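okay a few of you asked how it's going at work since the robot thing got announced, so, thread. I sort returned clothes at Kneath. Seven years in March. Opinions mine, typos also mine

for anyone new: people rent clothes or send them back, a bag lands on my table, I pull everything out one piece at a time, look it over and it goes to wash, mend, resell or rag. That's the job. I'm pretty fast! My best shift ever was 417 pieces and I could not close my hands properly that night

in the spring they told us we'd be "working alongside" a system from a company called Mustex. The slide had a handshake on it. You can imagine the break room

my guess was we'd come in one morning and find a big cage where our tables used to be. So far it's been a lot slower and a lot more boring than that. Right now the arms are over on the office side, on carpet, with desks and rolly chairs all around, and those of us who sort take turns going over there for half a shift

what do we do over there? Mostly laundry, lol. Clothes in a bin, clothes out of a bin, clothes over the back of a chair. Then again. The thing needs to learn how to pick up ONE piece of clothing out of a heap, and apparently that's about the hardest thing you can ask it to do

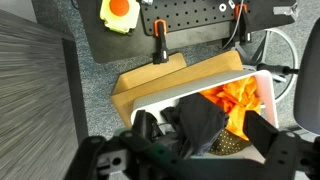
Gripper's eye view of the basket. Orange one on top, polka dots hiding under it

I never thought about how I do it. I just reach in and my fingers know where one shirt stops and the next one starts. The gripper only has two fingers and they're flat. Black on top of dark green? Good luck. It'll come up with a bit of both, or a pinch of nothing, and it looks so confident the whole time

so the first thing that changed for me is that I've had to put into words stuff I've never said out loud. Like - grab a fold, never a flat spot. Shiny fabric slides, so take more of it. If there's a collar, go for the collar. The Mustex folks write it all down. I've been saying this to new hires for years and not one of them ever took notes

second thing, and I didn't expect this one: my shoulders. Bag work is bend, reach, lift, twist, all day. On the days I do a half shift on the robot side I go home and cook real food instead of lying on the floor with a heating pad. My kid noticed before I did

third thing is the quota, and now we get to the part I'm less cheerful about

the quota on my line is 300 pieces a shift. It was 300 before the robot side opened and it's 300 now, even with one of us always missing from the tables. They do adjust it for the person who's gone, on paper. But the bags don't know that. The bags just keep coming, and whoever's left on the line feels it

we brought it up. We got a "great feedback, thank you." We brought it up again with the numbers written out and THEN it got looked at, and there's a floater on the line in the afternoons now. So if you're in the same spot somewhere else, write your numbers down. Seriously, a notebook is fine

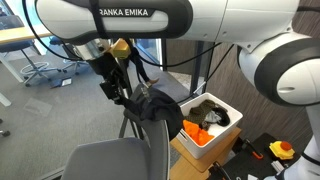

anyway the chair. The chair is the exercise I'm on the most. You'd think dropping something over a chair back would be the easy part, but cloth has weight on one side and then it has a bit more weight on that side and then it's on the carpet. I've picked so much stuff up off that carpet

and you can't just fling it either (I tried showing them the fling). It has to hang so the next person can see what they've got. That bit matters for us too, because the whole idea is the arm lays a piece out and a human checks it. Stains, missing buttons, that weird smell from being in a suitcase too long. No arm is smelling anything, so I feel okay about that part of my job for a while

someone at home asked if I'm "training my replacement." Yeah. Maybe. I think about it on the bus. I've asked straight out and what I was told is that no sorting jobs go away at our site before next summer, and the plan is that people move into checking and mending. I asked for it in writing. We have it in writing. It says "intends to," so make of that what you will

the other side of it: my cousin works at Urklow, which is a totally different outfit, and they put in a conveyor thing without asking the floor one single question. It was set at a height that worked for, I don't know, a giraffe. At least over here I've been asked. I said the bin was too low the first time I went over and it was up on a stand the next time I came in. Small thing! I was weirdly proud of that

also nicer than I thought: I've learned some of it. I know where the red button is and I've hit it twice, and both times they said good, hit it whenever you want. After years of "don't stop the line" that feels illegal

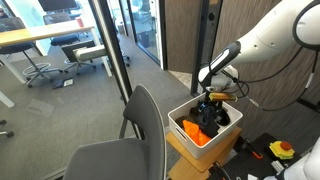
the pace is really what gets people when they come over to watch. It's SLOW. A single piece can take it longer than it takes me to empty a bag. One of the guys from dispatch stood there for 20 minutes with his coffee and left saying he's not worried anymore. I told him come back in a year and we'll see

because it does get better, is the thing. You see it if you're there often enough. Last month it couldn't tell the top piece from the one below it, pretty much ever. Now there are stretches where it goes and goes and I'm just standing there with my hands in my pockets, which is a strange feeling at work. I keep wanting to fold something

things I'd still like: pay for the robot half shifts that matches what it is (it's training work, we used to get a training bump, where's the bump). A say in which jobs go to the arm first - my vote is the heavy coats, please, take the coats. And a chair for US on the floor side, if we're handing chairs out

there's an open meeting about all this at the Parent Street office next month, for Kneath people only, 4 pm, and they said you get paid for the hour. If you're on nights, message me and I'll bring your questions. I've got a page and a half already

ok break's over. Will answer replies tonight after dinner, be nice to each other in there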